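HOSP 304: Table Service and Clearing
Handout 4: What Is Left on the Table
Instructor: Da-eun Yeon

Bring this with you. Last September I put it online only, and we spent the first half hour of class watching people look for a charger.

Where we are

The first three handouts dealt with getting food to people, a subject with a large and flattering literature. Clearing has almost none. Wullura, the banquet manual most of you bought used, gives 982 words to the folding of one napkin and two sentences to what happens when the guest drops it and leaves. We'll be working from those two sentences and from my notes.

Some terms first. "Residue" in this course means everything on a surface after the meal that wasn't there before it. It includes food, drink, packaging, and the small private sculptures people make out of their wrappers. "Live" residue can spill, drip or roll. "Dead" residue stays where you put it. Most clearing accidents come from treating a live item as a dead one, usually while talking.

The order of clearing

Liquids go first. Everybody agrees with this in class, and then everybody picks up the biggest thing on the table, feels productive, and takes a cup over with their elbow. If a cup has anything in it, it's live. How much is in it is a question for the sink.

Next come containers with a shape worth keeping. A foil tray that still more or less holds its form is useful to you: it can carry the small stuff. Once you've crushed it, it can't, and you will have crushed it, because crushing foil is one of the few real pleasures of the job. Try to save it for the bin.

Loose paper comes third. Napkins, bags, receipts, whatever has been balled up. Paper goes last among the solids because it's light and because it tends to be out near the edge, where people put things they have finished thinking about.

Then wipe, far end to near end, in overlapping strokes. We'll do this in the lab, and yes, I will be looking at the corners.

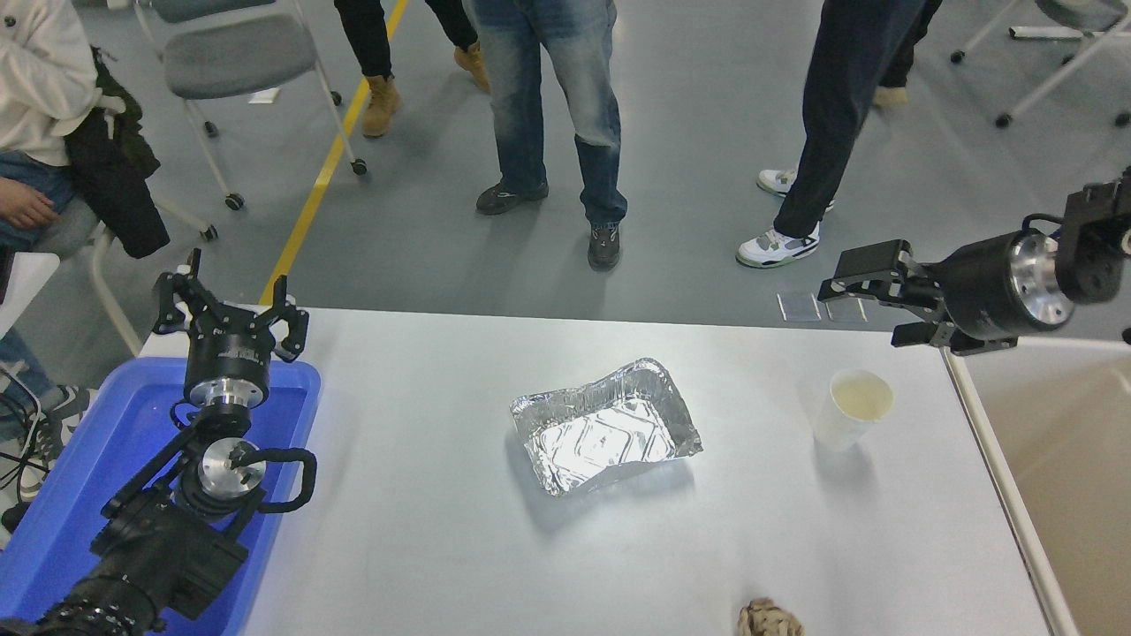
Reading time: 4 min

A white table is unkind to the person clearing it, and I recommend one for practice for that reason. Three items are plenty to get wrong. The cup on the right has a pale yellowish liquid in it, so it's live. The foil tray has the middle of the table to itself, wrinkled, with its rims a bit bent, and I'd still call it usable as a carrier for anything small and dry. The brownish paper ball is dead residue of the most ordinary kind.

Note what a beginner does with this. The tray is central and shiny, so the beginner goes for the tray. The correct answer is the cup, which is white on a white table and makes a much weaker case for itself.

A word on identification. In the written part of the course students like to tell me what a drink is. Pale yellow becomes lemonade, or apple juice, or on one paper a confident "Chaiyaporn iced tea, unsweetened." You don't know, and you don't need to. Write "liquid, pale" and pour it away. The same goes for foil: "tray, used" will do. I don't need the menu reconstructed.

Foil, paper and the sorting problem

Foil trays are recyclable in many places if they are clean, and "clean" is where the friendships end. The Urisine chart on the lab wall has a row for foil with light grease and a row for foil with heavy grease, and no row for the foil you will be holding. Our rule is simple: one wipe with a used napkin. If that does it, recycling. If it doesn't, trash, and move on with your life.

Paper cups look like paper and usually have a lining, so they go in the bin marked CUPS, emptied. Greasy paper goes in compost. A paper ball should be opened before you sort it. I know. Open it anyway, with gloves. In my Sinditz years I found a hearing aid in one, and the guest was already on the highway.

For the lab

Work in pairs, one clearing and one watching. The watcher keeps hands behind their back, which most of you will find harder than clearing. Swap after 2 tables. Write down the order you did things in, and write what you did, including the embarrassing part. I've graded enough perfect logs from people with wet sleeves.

Gloves and cloths are in the left-hand drawer. Spray bottles are labeled. If one isn't, don't smell it to find out.

Before next class

Read the section on stacking, skip the diagram (it's upside down), and clear one table at home in the order given above. Then write half a page on what you picked up first and why. "It was closest" is an acceptable reason once.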